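Notebook, fruit keeping, February

Starting a new page for the table test. The old one has ring marks all over it and I can't read half of my own weights.

Purpose, same as last time: find out which fruit goes off first when it is all kept together on one open plate at room temperature, and whether one kind speeds up its neighbors. We did separate bowls in the first round. People at home don't keep fruit in separate bowls, so the mixed plate is closer to what Kilinico asked for.

8:40. Scale checked with the 200 g weight, reads 200. Let it sit and checked again, same. Good enough.

8:55. Fruit from the Drosia order unpacked. One pear already had a soft shoulder, went into the reject tray. Rinsed everything in cold water, dried with paper towel and left it on the rack until the stems were dry too. Last round I plated it damp and we got mold at the contact points, which told us only that damp fruit molds.

9:30. Total for all fruit out of the box, before sorting: 2,501 g. What was set aside for the mixed plate came to 1,131 g. The rest goes in the cool cabinet as the reference lot. Label on the cabinet door says Bredico, which is the old project, ignore it until I find the tape.

Layout. Heavy citrus goes down first, pear and apple against the rim, the small things wherever they will stay put. The longans are a nuisance. They roll if you look away and they are too light for the big scale to say much about day to day, so I will go by shell feel and smell for those. The plum needs to be where it can be checked without digging. Plum skin splits if something heavy leans on it.

Room was 68 F at the shelf thermometer when I started. Window shut, blind half down. The table gets sun in the afternoon and I would like to keep that side out of it.

10:15. Round yellow plate on the table with the blue cloth, the one with the stars and the pig. Oranges, the smaller citrus, green pear, green apple, plum and longans all on the one plate.

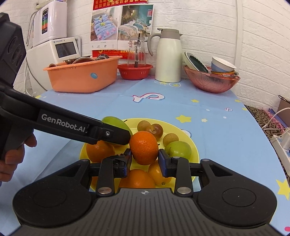

Cheng read the layout notes over lunch and wrote in the margin that the apple should come off the plate completely for the first run -- apples give off enough ethylene to ripen a pear early, and if it is in the pile from the start we won't be able to say whether the pear went on its own or was pushed. Wants a second plate with everything except the apple, run side by side.

Fair point, and I should have set it up that way. Problem is fruit. If I pull a second plate's worth out of the reference lot there isn't much reference left. Options as I see them:

Run the mixed plate now as it stands and do the no-apple plate from the next delivery. Different batch, so the comparison is weaker.

Or split what we have, smaller plates, fewer pieces on each. Same batch, but one bad orange then counts for a lot.

Going with the first for now. Noted as a weakness for the write-up. Will ask for a double order next time.

Handling rule for this round: lift each piece, look at the underside, put it back with the same side up. No squeezing with the thumb. The thumb test is what bruised the pears in the first round, I am fairly sure, since the marks were all on one side and all the same size. If firmness has to be checked, use the flat of two fingers, once, and write down that it was done.

Checks morning and late afternoon. For each: color at the stem, soft spots, smell over the plate, any wet patch on the plate itself. Weigh the citrus one at a time and the pear and apple one at a time. Plum only every other day.

2:20. Sun reached the near corner of the cloth. Moved the blind down the rest of the way. Should just leave it down.

4:30. First late check. No change that I would write home about. Smell is mostly orange. Pear still hard at the neck. Apple fine.

The cloth will have to be washed before the next round, there is a juice spot on it from the rejects. Cold water first or it sets.

Plan is to stop at 30 days or when the first piece leaks, whichever comes first. My bet is the plum. Cheng says pear.

To do: tape for the cabinet label, new paper towels, second plate the same size, ask Drosia whether they wax the oranges. If they do, the weight loss numbers for citrus will come out low and we need to say so.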